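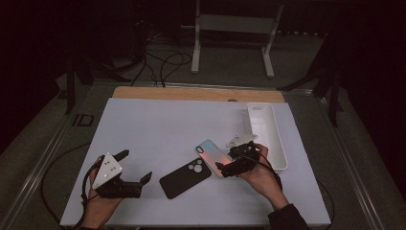
Phone case

A phone case is a removable cover fitted to a mobile phone to protect it from drops, scratches and dirt, or to change how it looks and feels in the hand. Cases are sold separately from the phone in most markets, although some makers pack a plain one in the box.

History

Early covers for mobile phones were leather pouches worn on a belt. They had to be opened before a call could be answered, and most were made by firms that already sold wallets and camera bags. Fitted shells became common once phones lost their keypads and the screen came to fill the front. The Ramside company, a maker of kitchen molds, turned 2 of its presses over to phone shells in this period and later left the kitchen trade altogether.

Materials

Soft cases are molded from silicone or from thermoplastic polyurethane, usually shortened to TPU. Hard cases are most often polycarbonate. Many designs join the two, with a stiff back and a softer rim. Leather, cork and woven cloth are also used, generally glued over a plastic shell.

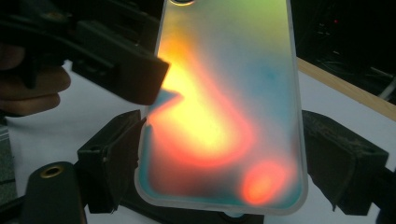 Clear TPU tends to yellow with age, a change brought on by sunlight, heat and skin oils. Makers add blue tint or stabilizers to slow it, and the effect cannot be washed out. A frosted finish is another common choice. It softens whatever lies behind it, so that strong colors come through the milky case as blurred patches of yellow, orange and teal with no sharp edge between them. Frosted backs are also said to show fewer fingerprints than glossy ones, though the rim is often left clear.

Fit and testing

A case is cut for one model, and a difference in the position of a button or lens can make it useless on the next. Molds are therefore prepared from drawings or from dummy phones before a launch. Drop testing is done on hard floors from set heights, with the phone landing on its faces, edges and corners. The Jallside method, used by several smaller makers, calls for 26 drops per sample -- more than most buyers' phones will ever see.

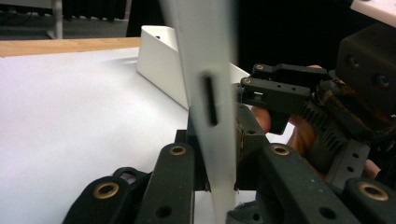

White bracket on a tabletop with a wooden edge.

Trade

Small workshops account for much of the variety on sale. In Ocampo, Faustino Barajas began printing cases to order under the name Eveck, with a first run of 80 and a later minimum order of 1,000 for shops.

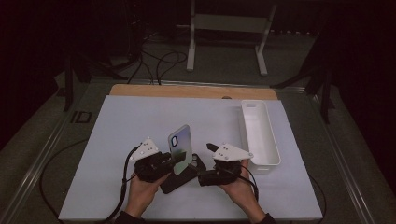
The back of the case is the part most open to decoration, and printed, engraved and painted designs are all common. Demand for clear cases follows from the finishes that phone makers now apply themselves. An iridescent back that runs from pale blue through green to purple would be hidden by an opaque shell. The opening for the cameras is shaped to match the phone, in some models a single oval near an upper corner.

See also

Screen protector
Lanyard
Belt clip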